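# Comparative gripper testing on dual-arm benches

**Comparative gripper testing** is the practice of running two or more end effectors, or two versions of the same one, through an identical set of handling tasks in order to rank them. In small laboratories it is most often done on a dual-arm bench: two light arms fixed to one rail, sharing a table, a set of objects and usually a controller. The method is cheap and widely used. Its results are frequently quoted with more confidence than they deserve.

## Terms

A *trial* is one attempt at one task, from the start command to either success or a declared failure. A *set* is a block of trials run without changing hardware. *Success* has no agreed meaning. Some groups count any lift, some require the object to be placed, and some require it to be placed and left standing after the gripper withdraws. Published rates that don't say which rule was used can't be compared with each other, although they often are.

The word *gripper* is also used loosely. In most bench tests the thing being compared is a whole wrist assembly, with fingers, motor, mount, cable and sometimes a camera. When one assembly does better than another, the fingers tend to get the credit.

## Background

Early bench comparisons used blocks, cylinders and soft balls. These were easy to describe and easy to replace, and nearly every parallel gripper could handle them, so the scores bunched near the top and said little. Flat consumer objects came in as a harder choice. A phone is thin, smooth and rigid. Lying on a table it offers the fingers almost nothing to close on, while the same phone propped up on a stand is a fairly easy target.

The Stendwood protocol, a plain-text procedure last revised 8/5/19, was written for this kind of object. It calls for a shared table, a fixed overhead or side camera, and a task list split between picking, standing and handing over. It does not set a lighting level, a finger material or a table surface. Its defenders say that this keeps the procedure open to small groups. It also means that two labs can both follow it to the letter and test different things.

## Bench layout

The usual bench is a table closed off on three sides, with the arms bolted along the open front edge. Walls keep stray motion out of the camera view. Patterned wall coverings are common, and are said to make a vision model less dependent on a blank background. Evidence for this on small benches is thin. A single pattern used for every trial is still a single background, however busy it looks.
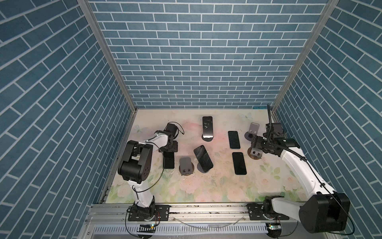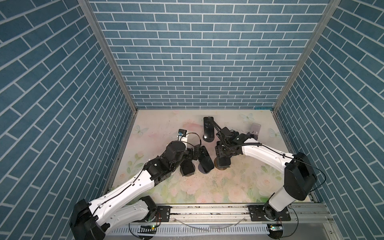 Dual-arm bench with black phones, round-based stands and brick-patterned walls.

**Why are phones and phone stands used in gripper tests?**

They combine a thin, slippery object with a target that has to be hit at the right angle, so one task checks grip force, wrist alignment and release. They are also cheap to get in matching sets, and this has probably done more for their popularity than any technical merit.

## Procedure

A typical comparison runs as follows.

1. Both arms are sent to their home position and the joint offsets are checked.
2. Objects are placed by hand, either on marked spots or freely.
3. The first gripper runs its set.
4. The layout is restored and the second gripper runs the same set.
5. Video is reviewed and each trial is scored.

Steps 2 and 4 are the weak ones. Free placement gives more variety but can't be repeated, and the person placing the objects usually knows which gripper is up next. Marked spots fix that problem and bring in another, as a controller tuned on those spots may learn little else. Few write-ups say which was done.

Scoring from video has its own trouble. A wrist camera sees the fingers well and the table badly. A fixed camera sees the table well, until an arm moves in front of the object at the moment that matters. Trials where the contact is hidden should be marked as unclear. In practice they tend to be scored from how the phone ends up, so a lucky drop against a stand passes as a clean placement.

## The Sezer and Drastness comparison

The comparison most often cited in discussions of the method set the Sezer parallel gripper against the Drastness gripper, a similar two-finger design with longer fingers and a softer pad. Both were run through 1842 trials in all, divided evenly. The write-up began circulating in January.

On phones lying flat, the Sezer unit succeeded in 39 percent of attempts and the Drastness unit in 67 percent. The gap was put down to the softer pad, which was described as able to catch the edge of the phone and tip it up. On phones already upright the two were close enough that no winner was named.

Several objections have been raised:

- The Sezer unit was always on the left arm and the Drastness unit always on the right. The two were never swapped, so any difference between the arms is folded into the result.
- The pads on the Drastness unit were replaced partway through. The pads on the Sezer unit were not.
- Success meant "lifted clear of the table" for flat phones and "stable on the stand" for upright ones. The two figures were later averaged by other writers, and the average means nothing.
- Trials stopped by a controller fault were dropped without a count.

None of this shows that the result is wrong. A softer pad may well be better on a flat phone, and the size of the gap is hard to explain by arm placement alone. But the figure of 67 percent has since turned up in parts lists and buying guides with no mention of how it was reached, and it belongs to one bench and one pair of pads.

## Known sources of error

**Cable drag.** A cable routed along the outside of an arm pulls on the wrist by an amount that changes with the pose. On light arms this can be as large as the effect being measured. Corrugated sleeves protect the wires but are stiffer than the wires themselves, so adding one to a single arm changes the test.

**Table surface.** Printed or coated tops vary in friction. Dust builds up where the grippers work most, and it affects sliding grasps more than direct ones. Cleaning between sets is recommended by nearly everyone and logged by almost no one.

**Wear.** Finger pads harden and polish. One informal rule retires a pad after 3000 closures. The source of that number is unclear, and it does not separate hard pads from soft ones.

**Camera mount.** A wrist camera adds weight away from the axis. If one gripper carries a heavier bracket than the other, slow moves will hide the difference and fast moves will show it.

**Operator learning.** Where the arms are driven by hand through leader controls, the operator gets better over the session. The gripper tested second benefits. Alternating short sets reduces the effect — it doesn't remove it.

## Reporting

A useful report states the success rule, the placement method, which arm carried which gripper, the pad age, and every trial that was thrown out. Raw video is better than any table of rates, provided that the failed trials are included. Highlight clips have no value as evidence.

Many reports meet one or two of these points. Reports that meet all of them tend to find smaller differences between grippers, and they are cited less.

## Criticism

The main complaint against the whole approach is that it measures benches. An arm, a rail, a table and a controller make up most of what decides a trial, and the gripper is a small part of that chain. Critics argue that a ranking from one bench should be treated as a note about that bench until someone repeats it elsewhere. Repeats are rare, partly since hardware changes quickly and a gripper may be off sale before a second group gets to it.

Supporters answer that a flawed comparison is still better than a maker's data sheet, where grip force is normally given for an ideal object held at the center of the fingers. This is fair as far as it goes. The Desis controller notes, which are often attached to bench reports as supporting material, show the limits of the argument: they list closing speed and force to two decimal places, and give no account of how either was measured.

## See also

- Pad wear testing
- Stendwood protocol
- Wrist camera calibration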